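Right gripper catching the wire on the utensil station

nalldale_bench
Posted March 7, 2025
Two-arm cell, utensil holder in the middle against the wall. The job is putting the wooden spoon in with the other utensils. The right arm has done 164 cycles since I reset the wrist, and it now comes in low. Pictures from the cell:
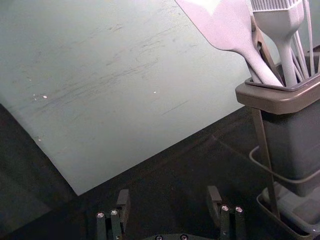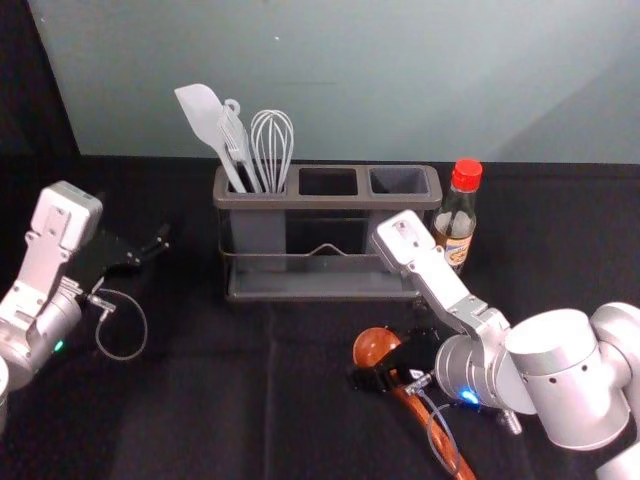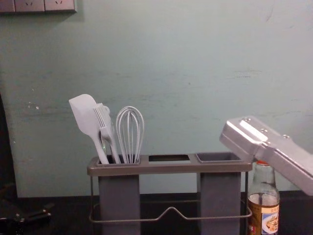
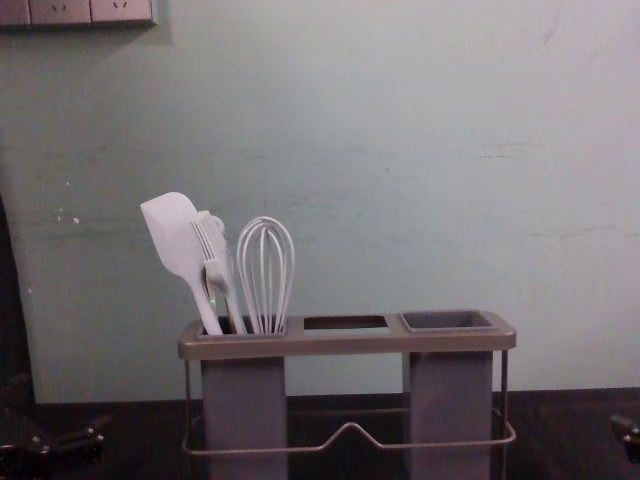
Utensil holder in all four, wooden spoon only in the second.

Reply from montri_k
Check the finger screws first. Ours at Laleria backed out a little in February and the symptom was the same.

Reply from drolora_tom
I'd leave the screws alone. Look at the coiled cable by the spoon handle in the second one. If it drags, the wrist ends up off. Clip it further up the arm.

Reply from montri_k
A cable won't give you a steady low offset. It would wander.

Reply from nalldale_bench
It is steady, some 4 mm every time. Will do screws, then re-zero.

Reply from kamonchanok_b
Tape the holder down before you re-zero, or you'll be chasing that as well. And run it at half speed for the first 100.

Reply from drolora_tom
Still say move the cable.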